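Ballthorpe repair room moves to bigger tables, adds evening hours

BALLTHORPE - The Testaven Street repair room will open two evenings a week starting in October, after a year in which 1,579 household items came across its tables.

The room takes in small things that people would otherwise throw out: lamps, kitchen stands, coat hooks, wooden toys, picture frames, chair rungs. Visitors are asked to stay while the work is done, and most end up doing part of it themselves.

Of the items brought in over the past year, 963 went home in working order the same day. Others needed a part that had to be ordered, and the rest were beyond saving or were left for spares.

Kitchen items made up the largest group, according to the room's yearly report. Mug trees, dish racks and paper towel holders turn up often. The usual trouble is a loose base or a hook that has come away from the pole. Wooden pegs are the next most common request. People bring in a shelf or a drying rack with one peg missing and hope to find a match in the drawers.

The report says the old folding tables were the main complaint from visitors. They wobbled, and small parts rolled off them. The new ones were paid for with a grant from the Policarpio Fund, which also covered a second set of hand tools and a cabinet for glue and paint.

Light-colored boards now go on top of the tables for small work. A dropped screw shows up well against them, and a pencil line can be drawn straight on the surface when something has to be measured or lined up. The boards are clipped down at the edges and replaced when they get too marked.

Evening sessions will run from 5 p.m. until the last repair is finished. Morning hours stay as they are.

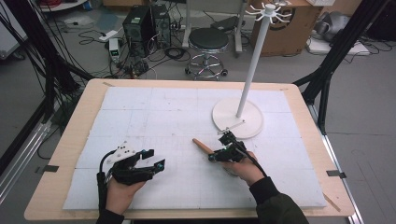 Each visitor may bring 2 items per session. Anything larger than a kitchen chair should be mentioned ahead of time so that space can be cleared. The room does not take microwaves, gas heaters or anything with a cracked battery. Those can go to the Grellero recycling yard, which accepts them during its normal hours.

There is no charge for the work, but visitors pay for any parts used. A price list is posted by the door. Donations of odd hooks, pegs, knobs and short lengths of dowel are welcome, and can be left in the bin inside the entrance during opening hours. The room has enough screws for now and asks people to hold off on bringing more.

A beginners' session on regluing wooden joints is also planned for October. It will cover cleaning off old glue, clamping and how long to wait before putting weight on a repair. Places are limited by the number of clamps, and sign-up is at the front desk only. Children may attend with an adult.

The entrance is on the Testaven Street side of the building. The parking lot behind it closes at 9 p.m., and cars left after that time may be locked in overnight.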